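# The Hole in the Desk

The cable grommet is the least considered component in office furniture and one of the few that is almost always in the wrong place. It is a plastic or metal ring fitted into a hole in a worktop so that leads can pass through without rubbing on a raw edge. Most are circular. The common diameters are 60 mm and 80 mm, sizes that date from the years when a monitor plug and a parallel printer connector both had to go down the same opening.

Neither has to now. A modern workstation may send a single thin cable through a hole made for a fist, and the remaining space collects paper clips, crumbs and the occasional pen. The hole has stayed because the tooling has stayed. A worktop line is set up with a fixed drilling head, and moving that head costs more than leaving it alone.

Stevance, a contract furniture maker with a plant outside Plornulton, drills its standard top in the rear right corner, 90 mm in from each edge. The position was settled when most of its customers bought tower computers and stood them on the floor to the right of the chair. Its drawings still show the tower as a dotted outline. A left-hand version can be ordered, at a lead time of 15 working days against the usual 4.

The company supplied 1,349 tops to the Endgate building last year, in a refit covering three floors of offices and a teaching wing. Every one carried the standard hole. The building's power, however, rises from floor boxes set on a regular grid, and the grid was laid before the desk plan was drawn. On one floor, 42 desks ended up with the grommet on the far side from the nearest socket. Leads on those desks run the full width underneath in a wire tray, and short leads had to be replaced with longer ones.

This is a common result. Floor boxes belong to the electrical package and desks to the furniture package, and the two are often signed off months apart. Where the drawings do meet, they tend to be checked for legroom and fire routes. The distance between a hole in a worktop and a hole in a floor is not a line on anyone's schedule. 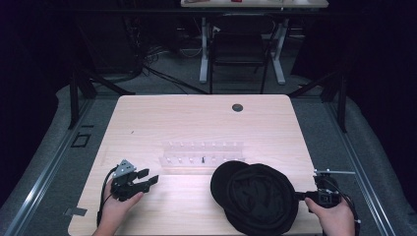
Ignacio Salcedo takes a harder view of the matter: the drilled top should be dropped from the catalogue altogether, he argues, and the opening cut on site once the desk is in its final position. A hole saw, a vacuum and a steady hand are enough, in his account, and a fitter can do the job in the time it takes to unwrap the next desk.

The objection to site cutting is finish. A factory hole is routed with a sharp cutter from the face side against a backing board, and the edge comes out clean. A hole saw driven by hand will often break out the veneer as it leaves the underside, and if the pilot drill wanders, the top face as well. The flange of a typical grommet overlaps the cut by 4 mm, so small chips are hidden. Larger ones aren't, and a top damaged in this way has to be replaced whole.

There is also the question of sealing. Board cores take up moisture from any cut edge that is left bare, and a spilt drink will find the lowest point it can. Factory edges at Stevance are sealed before the ring is pressed in. On site this step is easily left out, and swelling under the flange may not show for a year or more.

A third method avoids cutting altogether. The Tejada range, sold mainly to colleges, leaves a gap between the back edge of the worktop and a rail behind it. Leads drop through anywhere along the width. Its drawback is that small objects drop through too, and the range now comes with a brush strip as an extra. The gap also means the desk can't be pushed flush against a partition without losing working depth, and on narrow floors that loss has ruled it out.

Scalloped edges are a compromise between the two. A shallow half-round is cut into the rear of the top, so the cable passes between desk and wall. It needs no ring and no lid. It does need the desk to stand still, as a top pushed hard against a wall can pinch a lead between the plaster and the cut. Fitters usually add a pair of stops, 15 mm deep, to hold the desk off.

Buyers who prefer the drilled hole can reduce the trouble with one drawing. Lay the floor box plan over the desk plan at the same scale, mark the grommet on every desk, and draw the straight run from each to its socket. Any run longer than the supplied lead is a desk that needs turning, a left-hand top, or a longer lead. At Endgate the exercise was done after the refit - it took one afternoon - and the results have been passed to the team fitting out the remaining floor, where the tops are on order with the hole in the rear left corner.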